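Why the library should keep its big tables

3 May 2026
By Mahsa Talebi

Solorcombe library is due to be refitted next year, and the plan on show in the entrance has the large reading tables going. In their place would be single seats with a small swing-over shelf, the sort you get in a lecture hall. The case for them is that they take up less floor and that most visitors come alone. I think the plan is a mistake.

I have used the library most weeks since I moved to the town. A person who comes in alone still needs room. Try reading a broadsheet on a shelf the size of a tea tray. Try filling in a benefits form with the guidance notes open next to it and a folder of old letters on your knee. Last March I spent the better part of two afternoons sorting my late aunt's papers there, and I had them spread over half a table. I could not have done it at home, where the only flat surface is the one we eat from.

The council's survey had nearly 1,000 replies and is quoted in the plan as support for the new seats. I read the questions. People were asked whether they would like more places to sit, and of course they said yes. They were not asked what they would give up for them.
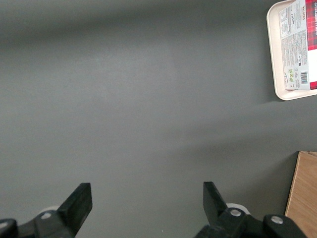
OPINION / Public space

There is a wider point about flat, empty surfaces that belong to everyone. We have fewer than we did. The post office counter in Solorcombe went when the branch moved into the back of a shop. Gonetti, the café on the corner, used to have a long table by the window and now has high stools and a ledge. I don't blame them, as they have rent to pay and a stool turns over faster. The library has no such reason. It doesn't need us to drink up and leave.

Oskari Turunen, who drew up the refit, told the public meeting that a table for eight is often used by one person. He is right about that. I have been that person. But the same table takes a homework group at 4 and the map society after them, and no one has to book it or move a chair. A single seat is a single seat all day.

The new furniture would also cost money we are told is short. The tables we have are sound. Two of them wobble, and that could be put right in a morning with a spanner.

If more seats are needed, there is room along the wall where the old CD racks stand, and I would put seven or so there without touching the rest. Comments on the plan can be left at the desk until the end of the month. I have left mine.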